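Home | Guides | FAQ | Contact

Spill Wiping Examples: Frequently Asked Questions

November | By Thaís Cavalcanti | 4 min read

These answers are for people collecting examples at the Barkbridge site for the table wiping task. The questions are the ones that come up most in the first week. If yours isn't covered, post it in the Plutalport channel.

What is the task?

One arm picks up a folded cloth, wipes a small spill off a white table, and puts the cloth back down. You guide the arm and Pavow records the cameras and the joint positions. Each full run from start to finish is one episode. The model, which we call Stan, is trained on the episodes that pass review.

How many episodes do we need?

The target for this task is 230 accepted episodes. Rejected ones don't count toward it. A normal shift gives 33 usable episodes once you know the setup. Your first shift will give fewer, and that is expected.

How do I set up the table?

Wipe it down completely and let it dry before you start. Old smears confuse the reviewers, who have to decide at the end of each episode whether the spill is gone. Light scuffs in the surface are fine. Keep cables on the floor and away from the path of the arm.

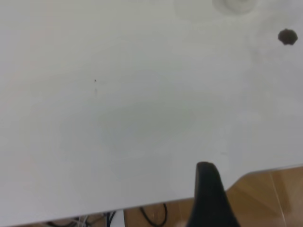
How big should the spill be?

Small. Use the dropper and make one patch. If it runs or splits into several pools, wipe it up and start over. Tiny stray drops can stay where they land, but don't add them on purpose.

Can I use water?

No, use coffee. Clear water is very hard to see on a white table, for the cameras and for the reviewers. There is a separate task for clear liquids, with a different table, and those episodes must not be mixed with these.

Where do the cup and cloth go?

The cup stands upright near the spill. The cloth is folded flat, off to one side, with clear table between it and the spill. Move all three between episodes. They don't need to be far from their last positions, but no two starts in a row should be the same. The cloth can be turned at any angle, and the hanging loop can point any way you like.

Does the cup have to be clean?

No. A used paper cup is fine, with or without a logo. Pour out anything left in it first. A full cup that gets knocked over ends the session for everyone, and the cleanup takes longer than the wiping episodes do.

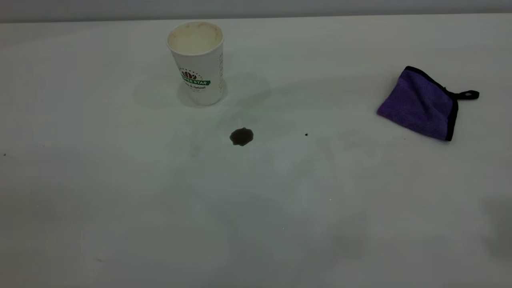

When do I press record?

After your hands are away from the table and before the arm starts to move. Leave 3 seconds of stillness at the beginning and the same at the end. If you press late, stop and redo the episode. Do not try to fix it by moving the arm back to the start while recording.

What counts as a good wipe?

The cloth covers the spill, the arm moves it across with steady pressure, and no visible liquid is left. Two or three passes are normal. We accept up to five. Past that, the episode is marked as a failure, even if the table ends up clean.

Should I delete failed episodes?

No. Mark them as failed and write a short note, such as "dropped cloth" or "missed left edge." We keep failures in their own folder and use them to test the part of the system that judges whether a wipe worked. Only delete an episode if a person walked through the camera view or the recording is broken.

What if the arm bumps the cup?

If the cup stays upright, finish the episode and mark it accepted with the note "contact." If it falls, mark it failed. Don't catch it by hand while the arm is moving.

How often do I change the cloth?

Every 5 episodes, or sooner if it starts leaving streaks. Clean cloths are in the drawer under the Pavow station. Used ones go in the bin by the sink. Please fold each one the same way: in half, then in half again.

Can I change the lights or move the fixed camera?

Leave both alone. If the camera has been knocked, stop recording and tell the shift lead so it can be calibrated again. Episodes recorded with a shifted camera have to be thrown out, and last month that cost us over half a day of work.

When will I hear about my episodes?

Review results are posted by noon the next working day. Rejected episodes are listed with a reason. If you disagree with one, reply to the post with the episode number and someone will look at it again.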